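How to check a claim about a candidate before you share it

Last updated: Thu 10 September

Print this page | E-mail this page

In May we had the council election in Jendcombe, and during two weeks I received the same message from 15 different people. It said that one candidate, Paraschiva Rusu, had voted to close the library in Fenidmont. She was not even a member of the council in the year of that vote. Many of the people who sent it to me are careful people. They were angry, and they pressed the button.

I wrote down the steps which I use myself. You need a telephone or a computer and a little patience.

Step 1. Read the whole text, not only the headline

Open the link and read until the end. Look for the name of the writer and the date of the text. Look also if the page says it is satire. This word is often put very small, at the bottom or on the "About" page.

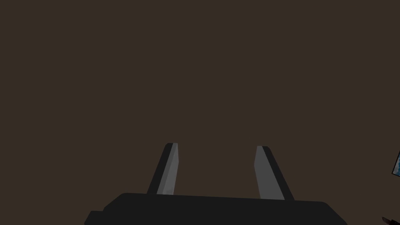 What should I do if the post has no link at all?

Copy one full sentence from it and put it in a search engine between quotation marks. If the sentence comes only from other posts and never from a newspaper, a council paper or the candidate, treat the claim as not confirmed and do not send it further.

Step 2. Find the first place where it was said

A claim travels from one account to another and each time it loses something. Sort the search results by date and go back to the oldest one. In the library case the oldest post was from a page called Bratu, which had 974 followers and no contact address. It spoke about a different person with the same family name. The first name disappeared when somebody shortened the text.

Step 3. Look for the official record

For a vote, you want the minutes of the meeting. Most councils publish them on their website under "Meetings" or "Democracy". Search for the name of the candidate inside the document. Check three things: was the person present, how did he or she vote, and what exactly was the question. 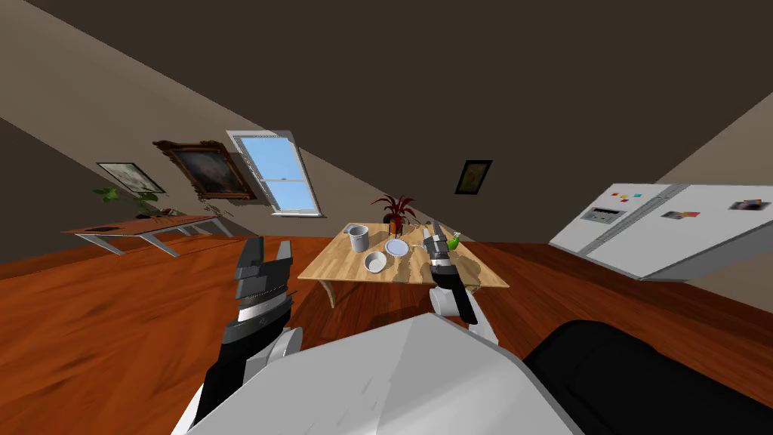 The third one is where I have made mistakes myself. A councillor can vote against an amendment and still support the main proposal, and in the minutes these two votes can stand on the same page. Read the paragraph before the vote and the paragraph after it. If you still do not understand, write to the clerk. I have always got an answer, although once it took 20 days.

Step 4. Check the quotation

Quotations are often cut in the middle. Try to find the full speech or the full interview. When there is a recording, listen to one minute before the quoted words and one minute after them. My neighbour Mircea Sima keeps the local leaflets in a box, and it helped us more than once to compare what was printed with what was later repeated. 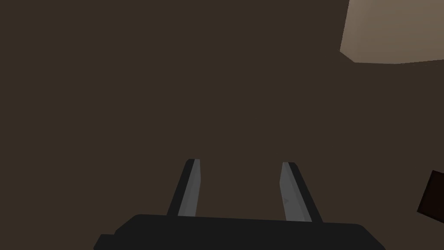 Step 5. Correct it if you were wrong

Deleting the post is a good start, but the people who have seen it will not know why it is gone. Write a short new post in the same place. Say what the claim was, say that it is wrong and give the link to the correct source. Do not repeat the false claim in capital letters or in the first line. If you have sent it to a group, send the correction to the same group.

Contact: the editor, Trudis voter pages | © Trudis | Back to top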